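10 December 2024 - bench notes, long-ride bike

Picking up where I left off with the single speed. Rear hub is back in with fresh grease and the play is gone. I had the cones a hair too tight the first time and could feel it gritty through the axle, so I backed off an eighth of a turn and called it good. Malou spun it and agreed, and she's fussier than I am.

Chain: the old one was stretched past the mark on the checker, so it's in the scrap bin. New one is 100 links, which came out just right with the axle in the middle of the dropouts. Leaves me room to pull it back as it wears over the ride.

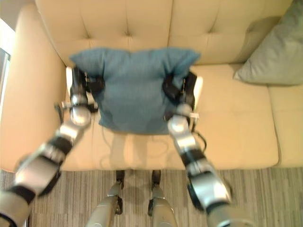 Chainline still bugs me. The cog sits a bit too far in and I get a faint tick under load when I stand up. Halfdan thinks it's the bottom bracket and I think it's the cog, so we swapped in a thin spacer and I rode it up to the Mevthorpe turnoff and back. Tick is quieter but it's still there! I want to try the other crank before I pull the bottom bracket, mostly out of laziness.

Gearing next. I've been on the 16 for weeks and my knees hate it on the climbs, so Unnur lent me an 18. Slower on the flats for sure, but on a ride this long I'd take spinning over grinding any day. Will do the Sunday loop on it and decide.
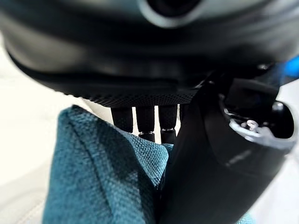 Lights: the Clurkell front light ran 14 hours on low on the shelf, which is better than I hoped (cold will cut into that, I know). The Viteck rear one quit early and the charging port feels sloppy. Asked Alina if she still has her spare. If she doesn't I'll just buy another - not worth fussing with on a record try where the observers want a rear light on all night.

Paperwork: Brynhildur has the witness sheets and says every stop needs a time and a signature, even the short ones. So, fewer stops. I'm planning on a sleep break after the first 24 hours and then we'll see how I feel.

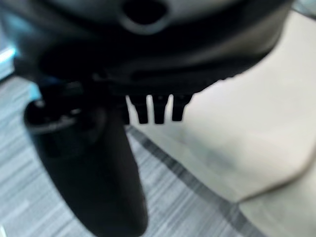 Still to do

Try the other crank, listen for the tick
Recheck spoke tension, drive side rear
New bar tape, double wrap on the tops
Lozano saddle bag rubs my left leg, move the strap
Print the route cards and get one set to Malou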